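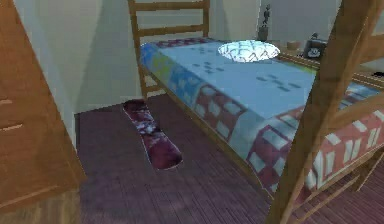

Fig. 1. Bedroom, simulated house. Snowboard on the carpet beside the bed.

Course notes, Household Robots: Rules and Good Practice
Handout 8, Clutter and Doorways

Welcome back, everyone, and thank you for the thoughtful questions after the last handout (I did read them all, even the very long ones!). We're staying in the simulated house this time, and I'd like you to keep the Prelteto house rules next to you as you read, the short version is fine.

Let's start with the floor. Rule 9 says that a robot treats any item it hasn't been told about as something to go around, and never as something to push. A snowboard lying between a wardrobe and a bed is a lovely test of this, being long and low, and a planner that only looks for tall things may roll right over it. In your write-up, please give the clearance you chose on each side, in millimeters. The house rules ask for a passage of 800 before the base may enter, and if you have less than that, the robot stops and asks. I know it feels fussy. Please do it anyway.

Bedrooms also come with small things on ledges, such as a clock or a figurine, and the arm stays folded whenever the base is moving near them.
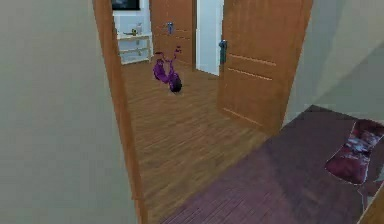
Fig. 2. Open door, with a purple toy on the wood floor of the next room.

Now for doorways, my favorite part. Before crossing, the robot pauses, checks the far side, and logs what it finds, toys included. It also logs the door as open, closed or unsure, and "unsure" is a perfectly good answer that I wish more of you would use. Where the flooring changes from dark to light, run the depth check again at the threshold.

For the lab, load run 1541 in Clendia and write one page on where you would have the robot stop. Pages go in the Sovo folder by Tue 31 December, and yes, early ones are very welcome.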